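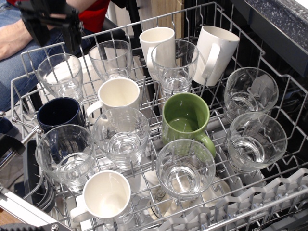
Lab News > Equipment > Planning

What we're asking for in the next equipment round

2 min read

The kitchen bench has earned its keep! When Estíbaliz Palacios first proposed loading and unloading a real dishwasher as our main manipulation task, a few of us thought it would be too easy. Then we started on clear glasses. They're hard for the depth sensor, they sit close together on the tines, and a mug handle will happily catch on a wire just when you think you've got it free. It's a wonderful task, and we'd like to do a lot more of it.

So the request going in for June has three main lines, and comments are welcome before we send it.

The first is fingertips. We go through them faster than anything else in the building. The soft pads from Fiddale grip glazed mugs beautifully, but they tear on the rack wires, and we've been ordering them in twos and threes and paying shipping every time. Ghizlane El Fassi got a price for a box of 200 pads, and the per-pad saving is big enough that I'd put it through tomorrow if I could. One box should see us through to next spring.

The second is a second gripper. Right now, when the one we have goes out for service, the whole bench stops. Last time it was gone for 45 days, and two students rewrote their plans around it. We've looked at the same model again and at the slimmer one from Danix. I'm leaning toward the slim one – the big housing bumps the neighboring glass when you go in near the back of the rack – but it needs a new mounting plate and some driver work, and those hours should be in the budget too. Estíbaliz is writing up a side-by-side for the next planning meeting.

The third line is small and I'm very fond of it: dishes. We have 184 pieces on the shelf, nearly all of them donated, and the mix is heavy on straight tumblers and standard mugs. I'd love stemware, small bowls, travel cups with lids, and anything with an odd handle. Secondhand is perfect. Please don't bring in anything you'd be sad to see chipped!

Left out this time: the mobile base. Ondby lent us one for a trial and everyone enjoyed it, but the service contract costs nearly as much per year as the fingertips and dishes put together, and the bench doesn't need to roll anywhere yet. We'll price it again in the fall. The Subramaniam fund may cover part of it if we can share it with the warehouse group.

Quotes are in the shared folder under Equipment, with lead times in the last column. If you have used the Danix gripper anywhere else, good or bad, send Ghizlane a note. She's especially keen to hear how the cable holds up at the wrist.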